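仿真与数据采集板块 › 规范与流程

主题:仿真厨房任务的验收规范,你们到底写到多细?

楼主:擦桌子的老周
发表于 2021年12月4日

先交代背景。我们组接了 Bastico 的厨房台面任务集,双臂,全部在仿真里跑,交付前要过一份验收规范。规范是前任写的,前任去了 Dodero,走之前把文档从2页扩到了46页,算是给我们留下的告别礼物。

我花了三个晚上读完,感想如下:
第一,里面规定了“初始姿态应自然”。请问机械臂怎么算自然?
第二,“台面物品应合理摆放”。合理二字没有定义,附录里也没有。
第三,规定每条轨迹必须有双人复核签字,但签字栏只有一个。

想问问各位,你们的规范里场景初始化、碰撞判定、失败样本这三块是怎么写的?求能落地的写法,别发标准号给我,标准号我自己会搜。

————

2楼:夹爪松了
“自然”这个词我们也有过,后来评审会上吵了一下午,最后改成关节角的上下限表。表很丑,但从此没人吵了,改成吵表里的数。

初始化建议写死三样:随机种子、物体位姿的采样区间、物理步长。缺一样就别谈复现。

————

3楼:Rajan二期幸存者
不同意楼上写死种子。写死种子的结果就是大家对着同一个厨房练成了绝世武功,换个水槽位置就不会了。我们 Rajan 二期就这么翻的车,138条验证轨迹全过,换一套布局以后,剩下的我不想回忆。

————

4楼:夹爪松了
回复3楼:我说的是记录种子,写进元数据,没让你全程只用一个。请看清楚再翻车。

————

5楼:Rajan二期幸存者
你原话是“写死”。

————

6楼:夹爪松了
行,“记死”。

————

7楼:gopinath_pinto
大家好,我是 Gopinath Pinto,中文是在宿舍打牌学的,语气不对请包涵。

碰撞判定我说两句。我们早期的规范只写“不得碰撞”,四个字,很有气势。执行的时候问题来了:夹爪碰到要抓的杯子算不算碰撞?算的话任务没法做。手臂蹭一下台面边沿算不算?后来拆成三类:目标接触、允许接触、禁止接触,每类列物体清单,禁止接触再给一个接触力阈值。清单要跟场景版本绑定,场景里加一件东西,清单不更新就不许开跑。

最后这条最招人恨,也最有用。

————

8楼:躺平的逆解
阈值在仿真里有意义吗?接触模型一换,力的数值能差出一大截。我见过盘子放到桌上自己抖起来的,按你的规范,盘子应该被判违规。

————

9楼:gopinath_pinto
回复8楼:所以阈值旁边要写求解器和版本。抖的盘子属于资产不合格,在场景验收那一步就该退回去。规范里我们要求空跑静置,东西自己动了就退。

————

10楼:新来的别骂我
请教各位前辈,失败样本要不要留?我组长说留着占硬盘。

————

11楼:夹爪松了
留。打标签,单独放。硬盘比你重新采一遍便宜。

————

12楼:Rajan二期幸存者
难得同意楼上。补一句,失败原因要分开标:规划失败、抓取滑脱、超时、操作员去接电话了。最后一种在我们那里占比很可观,但一直被标成超时。

————

13楼:擦桌子的老周(楼主)
感谢各位,尤其感谢两位为一个“死”字贡献了三层楼。

我按讨论重写了场景初始化那一节,贴一下草稿,欢迎拍:

一、场景文件、资产库、求解器三者版本号写入每条轨迹的元数据,任一为空,整条退回。
二、台面物品分固定件和可动件。固定件位置不参与随机化;可动件给出采样区间和朝向范围,采样后做一次重叠检查。
三、双臂初始姿态以关节角表为准,表外姿态需单独申请。
四、静置检查:加载后不发任何指令,可动件位移超限即判资产不合格。
五、“自然”“合理”“适当”三个词全文禁用。

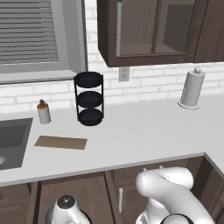 第二条我自己最没把握。水槽、吊柜算固定件大家没意见,纸巾架就开始有分歧了。组里一派认为它靠墙站着,任务里又用不到,应该按固定件处理;另一派认为现实里纸巾架从来不待在原地,固定了就是自欺欺人。三层圆架更麻烦,它算一件还是算一个会装东西的区域?架上要是放了杯子,杯子的采样区间是跟着台面走还是跟着架子走?

我暂时的写法是:圆架算可动件,但它每一层托盘另外登记成放置面,上面的物品用架子的坐标系采样。洗手液瓶算可动件,采样区间不许伸进水槽。那块薄板先空着,组里连它该叫案板还是餐垫都没统一,命名规范又是另一份文档,另一个人写的,另一种脾气。

————

14楼:躺平的逆解
板子建议按用途登记,别按名字。能当放置面就登记成放置面,叫什么随它去。我们以前同一个资产有四个名字,检索的时候像在认亲。

————

15楼:gopinath_pinto
圆架那段我赞成。注意一点,架子移动以后,上层托盘可能进到吊柜下面,手臂从上方接近的空间就变小了。采样后除了重叠检查,再加一个可达性检查,不可达的布局直接丢掉重采,并且记录丢了多少。Coltdale 那个项目10月交付时,583个布局里剔了一批,报告里一个字没提,客户自己发现的,场面很安静。

————

16楼:Rajan二期幸存者
反对把不可达的直接丢掉。现实里厨房又不会因为你够不着就重新采样。应该保留一部分,标成“应拒绝执行”,看策略会不会硬上。

————

17楼:gopinath_pinto
可以保留,但别跟成功率放在一个分母里。你们当年是不是放一起了?

————

18楼:Rajan二期幸存者
这个问题我要请示一下二期的其他幸存者。

————

19楼:新来的别骂我
那第三条里“单独申请”是向谁申请?

————

20楼:擦桌子的老周(楼主)
回复19楼:好问题。原文写的是“向规范负责人申请”,规范负责人一栏填的还是前任。我先改成我自己,下一稿把可达性检查和16楼的“应拒绝执行”标签都加进去,分母分开算。签字栏也补成两个。

————

21楼:夹爪松了
签字栏补好以后记得写清楚两个人不能是同一个人。别问我为什么要写这条。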